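Section 3: Your First Dough

By now your Wumetti mixer should be unpacked, rinsed and plugged in. If you skipped the rinse, go back to Section 2, because the factory coating on the dough hook tastes awful. Everyone ready? Great, this is the fun part!

We're going to make one plain white loaf. It's a small batch on purpose. The Wumetti can handle a lot more, but a small dough lets you hear and see what the machine is doing, and you'll use that knowledge every time you bake from here on.

What you need

600 g bread flour
1 packet instant yeast
2 level teaspoons salt
Water at room temperature (see step 4 for how much)
The bowl, the dough hook and the splash ring

Setting up

1. Put the mixer on a level surface with all four feet down. Press on the corners of the base. If it rocks, turn the rear feet until it stops. They screw out counterclockwise.

2. Lift the head until it clicks. The click matters. If you don't hear it, push the release lever back with your thumb and lift again.

3. Drop the bowl onto the plate and twist it to the right. Slide the hook up onto the shaft, then turn it a quarter turn so the pin sits in the notch.

CAUTION: Unplug the mixer whenever you put on or take off the hook. The speed dial is easy to bump with a sleeve.

Mixing

4. Pour 70 percent of the flour weight in water into the bowl — 420 g for this recipe. Water goes in first. With flour first you'll find a dry patch stuck to the bottom, and the hook doesn't reach it well.

5. Add the flour, then the yeast on one side and the salt on the other. Fit the splash ring.

6. Lower the head, lock it, and start on speed 1. Stay there until you can't see any dry flour, usually a couple of minutes. It will look like a lumpy mess. Leave it alone!

7. Stop the mixer and let the dough rest for 20 minutes with a damp towel over the bowl. We love this step. The flour soaks up the water while you do the dishes, and the dough comes back smoother than you left it.

8. Go to speed 2 for six minutes. Don't go higher than 2 with the dough hook, ever. Speeds from 4 up are for the whisk.

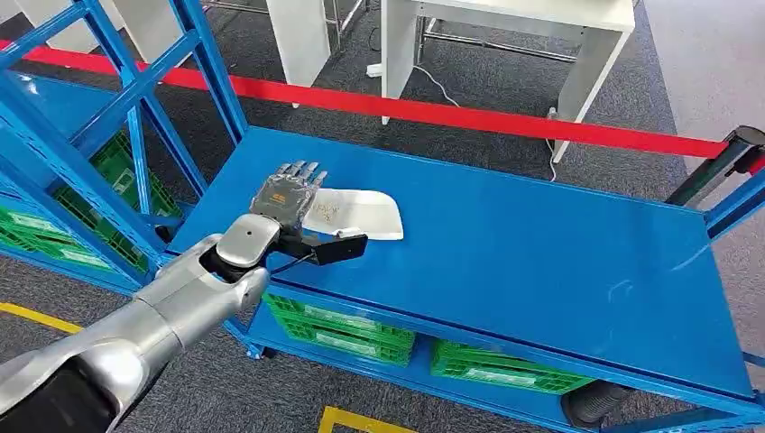 9. Check the dough. Wet your fingers, pinch off a piece the size of a walnut and stretch it slowly. If it thins out without tearing right away, you're done. If it rips, give it another two minutes and try again.

NOTE: Rye and whole wheat doughs won't stretch like this no matter how long you mix. For those, go by the clock and turn to the table in Section 5.

NOTE: The motor housing gets warm during long mixes. That's normal. If the mixer shuts itself off, turn the dial to 0, wait 15 minutes, and finish the dough by hand in the meantime. It's good exercise, and the bread comes out just as well.

Rising and baking

10. Take the hook off, scrape it down and cover the bowl. You can leave the dough right in there. Let it rise until it has doubled. In July that may take less than an hour in a kitchen like ours, and in winter it can take almost 3 hours, so watch the dough.

11. Shape it into a loaf, set it in a greased pan and let it rise again until it stands just above the rim.

12. Bake at 425°F for 35 minutes, or until the loaf sounds hollow when you tap the bottom. Cool it on a rack before slicing, if you can stand the wait.

If something seems wrong

Dough climbs the hook: Stop, push it down with a spatula and sprinkle in a spoonful of flour. Wet doughs climb more, and a little climbing is fine.

Mixer walks across the counter: The batch is too big or the feet are dirty. Wipe them with a damp cloth. The largest batch for the standard bowl is on the sticker under the base.

Clicking noise at speed 2: The hook is probably not in its notch. Unplug, remove it and repeat step 3. If the clicking goes on, contact Hodžić Service and have your serial number handy.

Mixer doesn't start: Check that the head is locked all the way down. Models sold for 115 volt outlets also have a reset button next to the cord. Press it once.

When your plain loaf works, try the Usach seeded loaf in Section 4. It uses the same method with a wetter dough, and it's our favorite recipe in the whole book!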